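Clurkow Travel

Clurkow is a small coach holiday firm based in Gedgate, and I've been looking after this entry long enough that I should say up front I've travelled with them more than once (and paid full price each time!). It was started by Zubaida Naqvi, who had been selling ferry tickets from a desk in her brother's shop and fancied running the trips herself.

Tours

The firm runs 16 tours a year, nearly all of them by coach, with groups capped at 24 passengers. Most last a week. The best known is the Cloltorska run, which goes out to the lakeside town of that name and stays three nights in the old spa hotel – lovely place, terrible pillows. There's a shorter version in October, when the boats have stopped and the rooms are cheaper.

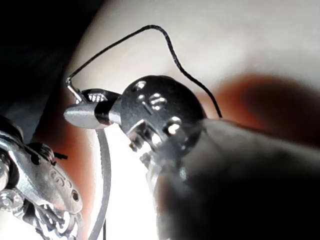
Deposits are taken by phone or over the counter, and you can still pay the rest in two instalments if you ask. I always do. Single travellers pay a supplement on the Cloltorska tour but not on the shorter ones, a rule that has caused a fair few grumbles on the coach.

Rajan

Rajan is the firm's walking holiday name, set up by Deepika Krishnan after she joined from a rival agency. It has its own brochure and its own guides, though bookings go through the same Gedgate office. I haven't tried one yet, my knees being what they are, so that section is thinner than I'd like.

Last updated September 11, 2022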